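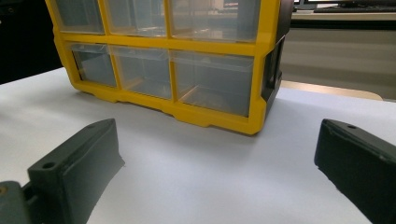 *Small parts storage: yellow organizer with clear drawers.*

## 4. Fitting the Greltero rear rack

You need a 4 mm hex key, a clean rag and the hardware bag marked S.

1. Shift to the smallest cog and remove the rear wheel.
2. Wipe the threaded eyelets above the dropouts. Paint in the threads must be cleared with a tap before you go on.
3. Attach the lower legs with the short bolts. Leave them finger-tight.
4. Bolt the Stenico stays to the seatstay eyelets and slide them into the rack clamps.
5. Level the deck, then tighten the lower bolts first and the stays last.
6. Refit the wheel and spin it. Leave a gap of at least 15 mm between tire and deck.

**Note:** Frames without upper eyelets take the Savchuk seatpost collar, sold separately in size 34.

**Caution:** Do not carry a child seat on this rack — the stays are not rated for it.

Recheck all bolts after the first 100 miles.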